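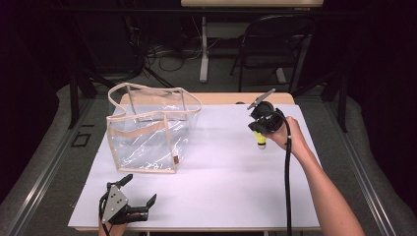 Clear vinyl tote won't stand up straight and smells like a pool toy - help?

Posted in Bags, Closets & Storage
October 1, 2020

Hi all! I bought one of those see-through vinyl totes with the beige fabric trim, open top, two handles, little brown tag down by the corner of the front. I got it at the Drerkton outlet for the stadium (they only let you in with a clear bag now) and it ended up being my everything bag. Library books, snacks, knitting, you name it.

I have three problems with it and I'd love to hear from anybody who has had one for a while.

First, it came folded flat in the package and the creases have never really gone away. It will stand up by itself on a table, but the sides are all wavy and the minute I put something heavy in one end it slumps over that way.

Second, the smell. My husband says it's like sitting next to a new shower curtain. I've had it in the hall closet for a week and now the coats have it too.

Third, the trim. It's already getting gray on the handles where I hold it, and I don't want to throw the whole bag in the washer and find out the hard way that I shouldn't have. There's no care label anywhere that I can find, just the brown tag, and that's no help.

I've read that you can use a hair dryer on the creases but I'm scared of melting it. Has anybody done this? And is there something I can put in the bottom to make it flat that won't look ugly, seeing as you can see everything in there?

Thanks!!
stitchandpitch

tidy_in_musia
Oh I love these bags, I've had 4 of them over the years (I give them as gifts with bath stuff inside) so I have opinions!

Creases: yes to the hair dryer, but on LOW, and keep it moving, and hold it a good hand's length away. Before you start, stuff the bag with rolled-up towels so the walls are pushed out the way you want them. Do one side at a time until the plastic feels soft and a little warm, then smooth it with your palm from the middle out to the seams. Then leave the towels in and walk away. Overnight is best. The first time I did it I pulled the towels out after ten minutes to admire my work and it went right back to wrinkly. You won't get it like glass, by the way. Mine all have a little bit of a ripple to them and I've stopped noticing it.

If you'd like to skip the dryer, fill a couple of water bottles with warm tap water, stand them inside with the towels packed in around them, and let it sit. It's slower but I don't think you can hurt anything that way.

Smell: get it out of the closet! It needs air. I hang mine on the porch in the shade, open side up, for a few days. Keep it out of direct sun, my oldest one yellowed along one whole side from sitting in a back window. After it's aired out, wipe it inside and out with dish soap and lukewarm water and dry it with a soft cloth. Paper towels left fine scratches on one of mine, so I quit using them.

Trim: old toothbrush, a drop of dish soap, barely damp. Work along the fabric in short strokes and blot with a white rag as you go. Handles first, they're always the worst. And please don't put it in the washer or the dryer. The plastic gets cloudy and it never comes back.

For the bottom I cut a piece of white foam board from the craft store, a tiny bit smaller than the base, and round off the corners with scissors so they don't poke the seams. It looks nice and clean and you can wipe it.

hallclosethank
dont use heat on it. my sister had a clear makeup bag go stiff and split right at the fold. just put books in it for a week

TseStreetSewing
I repair bags on the side, so a couple of things to add to the long answer up top, which is mostly how I'd do it too.

Be careful with heat near the stitching. Every needle hole in vinyl is a weak spot, and if the plastic is soft and you're tugging on it, the holes stretch and you can get a tear running right along the trim. Warm the middle of the panel and leave the edges alone. The fabric binding is doing most of the work of holding the shape anyway. Cold is bad too - I had two come in one February that had been left in cars overnight and cracked when their owners picked them up full.

For the slumping, the base board helps a lot, but also think about how you load it. Put the books flat on the bottom and the yarn on top. If you stand the books on end against one wall, that wall is going to belly out every time.

On the gray handles, once you get them clean you can wrap them. I use a strip of cotton with two snaps, so it comes off for the wash. It takes me a few minutes to make a pair, and you could match your team colors for the games. Check the stadium rules first though. The Hidisgate field near me is fussy about anything added to a clear bag, and I've been sent back to the car over a scarf tied on the handle.

stitchandpitch
Thank you both, this is so helpful! It's out on the porch now and I've got towels rolled up for tonight. I'm going to try the warm water bottles first, I'm a chicken about the dryer. I do have foam board left over from a school project, so that part is free. Will check on the snaps thing before the next game - I hadn't even thought about that.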